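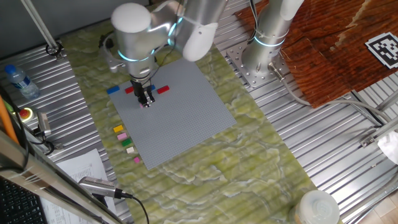
Hường Đồng asks whether the large gray baseplate may be taken home between sessions, or whether it has to stay on the table at Skeldale.

Baseplates remain at Skeldale. Members may borrow loose bricks, up to 175 per household, and return them by the end of August. (1/7)

Several members have asked how to begin a layout. The Skeldale Brick Library recommends setting the bricks out beside the plate by color before any are pressed down. A column along the left side and a row along the top leave the studs clear for building. (2/7)

A soft mat under the plate is advised on any ribbed or uneven table. Please lay the mat flat and keep the plate fully on it. (3/7)

Pale colors are easily confused under evening lighting. Light pink and cream-white bricks should be checked in daylight before they are sorted. Magenta has its own drawer and should not be returned with red. (4/7)

The Nakirness starter set now holds 251 bricks. Two of the longer red bricks are missing from the most recent return. Members who find them at home are asked to bring them to the desk. No fee will be charged. (5/7)

Bricks are to be washed in lukewarm water with mild soap and dried on a towel. Dishwashers and hair dryers are not permitted, as heat can warp the parts. Allow around 10 hours of drying time before packing. (6/7)

Drinks should be kept closed at all building tables. Requests for additional baseplates may be left at the desk before 4 p.m. (7/7)

Filed under: Building Tables, Borrowing Rules

Home | Borrow | Return | Sets | Visit

© Skeldale Brick Library. All rights reserved. Contact us | Back to top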